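# nilcombe-bench

Simulation model and task code for the arm bench in the Nilcombe shared workshop. The bench is built in sim first, then in the room.
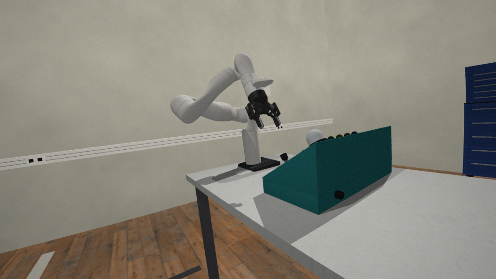
The repo holds the scene files, the environment wrapper, the scripted policy, and the notes needed to keep the model in step with the physical build. It does not hold the vendor arm description. Fetch that separately and point `ARM_DESC` at it.

## Status

Working, with gaps. The scene loads, the arm reaches every target on the console, and the scripted policy runs end to end. The real bench has its table and base plate. The console housing is still being cut.

Last full pass over this file: April.

## Layout

```
nilcombe-bench/
 scene/
 room.xml walls, floor, cabinet, wall rail
 table.xml tabletop, legs, base plate
 console.xml sloped console body, knob joint
 objects.xml spheres, black cylinder
 env/
 bench_env.py reset, step, observation
 rewards.py
 policy/
 scripted.py
 tools/
 check_reach.py
 export_episodes.py
 measure_to_xml.py
 measurements/
 table.csv
 console.csv
```

`hurkon` is the name of the package that wraps the simulator. It was a separate repo until the episode format settled. Old branches still import it from the top level and will fail; change the import to `env.hurkon_compat`.

## Setup

```
python -m venv .venv
source .venv/bin/activate
pip install -e .
export ARM_DESC=/path/to/arm/description
python tools/check_reach.py
```

`check_reach.py` prints one line per target and exits nonzero if any target is out of range. Run it after every change to `table.xml`. Moving the base plate toward the back edge costs reach at the front corners of the table, and the loss is not symmetric.

Headless rendering needs EGL. On machines without it, set `BENCH_RENDER=osmesa` and expect slow frames.

## Scene notes

**Units.** Meters and radians in the scene files. Millimeters in `measurements/`. The converter is `measure_to_xml.py`. Do not edit table dimensions by hand in the XML; the next conversion overwrites them.

**Base plate.** Modeled as a fixed box with the arm mounted to its top face. The real plate is bolted through the tabletop. Flex in the tabletop is not modeled.

**Console.** Teal body, fixed to the table. The sloped face carries a black knob on a hinge joint. Friction on the hinge was set by feel and is too low. The end face is flat, and the collision mesh matches it. The slope is a single convex hull, so fingers can rest on it without catching on triangle edges.

**Spheres.** One white, four dark. The dark ones are tinted differently and are hard to tell apart in dim light. Select by body name, never by color. The white sphere is the larger target and has its own contact parameters in `objects.xml`.

**Cylinder.** The small black one is a free body. If it sinks into the table on reset, the timestep has been changed. Put it back.

**Wall rail and cabinet.** Static geometry. The rail has collision enabled; the cabinet does not. The planner treats the rail as an obstacle with a fixed margin, set in `bench_env.py`.

## Control

| Parameter | Value |
|---|---|
| Policy steps per episode, max | 300 |
| Simulator substeps per policy step | 6 |
| Gripper fingers | 2 |
| Gripper command | continuous, 0 open, 1 closed |
| Arm command | joint position targets |

Joint targets are clipped before they reach the simulator. The clip limits are tighter than the arm's own limits. To change them, edit `limits.yaml` in the arm description directory, then rerun the reach check.

The gripper starts open on reset. Earlier versions started it closed, and episodes exported from those versions will not replay correctly.

## Episodes

The released set has 144 episodes, all from the scripted policy. No teleoperated data is included.

Each episode is one compressed file containing:

- `qpos`, `qvel`: full state, per policy step
- `action`: joint targets and gripper command
- `contact`: finger contact flags
- `task`: task string, see `env/tasks.txt`
- `seed`: reset seed
- `success`: boolean, evaluated on the final step

Images are not stored. Regenerate them from state with `export_episodes.py --render`. Output depends on the renderer version, so record it if frames will be compared later.

Failed episodes are kept. Filter on `success` if they are not wanted. Some failures are marked as successes in the knob tasks: the check reads the knob angle and does not ask what moved it. A forearm brush counts.

## Known problems

- Replaying with a different substep count drifts after the first contact.
- Knob hinge friction, as above.
- Shadows move between renderer versions. Do not train on them without randomizing the light.
- `measure_to_xml.py` drops comments from the XML.
- The Rathjen branch uses an older console with a shallower slope. Its episodes are not compatible and it will not be merged.
- The reset sampler can place the free cylinder inside the console's footprint. The reset retries, and the retry consumes random state, so seeds are reproducible only within one version.

## Matching the real bench

Measure from the table corner nearest the base plate. Enter the values in `measurements/table.csv` and convert. Check the plate position first, then the console, then everything else. Errors in the plate position look like calibration errors in the arm and waste an evening.

Contact parameters have not been identified against hardware. Treat all force readings as relative.

## License

Code: MIT. Episodes: CC BY 4.0. The arm description carries its own license and is not redistributed.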